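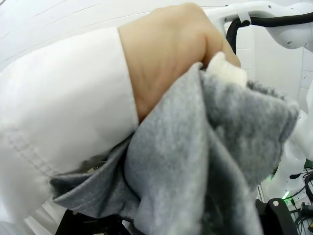 Stop folding the fleeces. Seriously. Just stop.

I've had this argument with Divya Achari for 11 years, ever since we shared a flat with one airing cupboard and 2 shelves in it, and I'm having it again because it's March and everyone is "putting the winter things away". Hours of it. Sleeves in, thirds, smooth, smooth again. For what? A fleece doesn't crease, not so you'd notice. It's a soft lump by nature. You fold it, put it on the pile, the pile leans over, and by teatime somebody has pulled one out from the bottom.

Bunch it. Grab it in the middle, squash the air out, shove it in a drawer. Four seconds.

Shirts, fine. Linen, fine, if you must own linen. I'm not a savage — I iron pillowcases. But there's a snobbery about folding that has crept in from shops, where they have staff to do it and lights to show it off. My drawer has no customers. Nobody is browsing my jumpers.

Ruby-Lee Hinds wrote in last time to say folding calms her down. Good for her, I mean it. Some people find it restful and some of us find it's the job standing between us and sitting down. What I mind is being made to feel slovenly over it. My mother in law bought me a folding board. A Bekeo one, plastic, flaps on hinges. Used it twice. It now lives behind the wardrobe with the fleece that fell down there.

And the storing things on end business, all the little rolls stood up like files in a cabinet. Take one out and the rest slump over. Every time. Then your doing the whole drawer again.

The one thing I'll give the folders is space, you do get more in. But the answer to that is fewer fleeces, isnt it. I had seven. Gave three away, kept the grey ones, and the drawer shuts — mostly, if you lean on it.

Filed under: Home truths, Laundry
75 comments | 700 shares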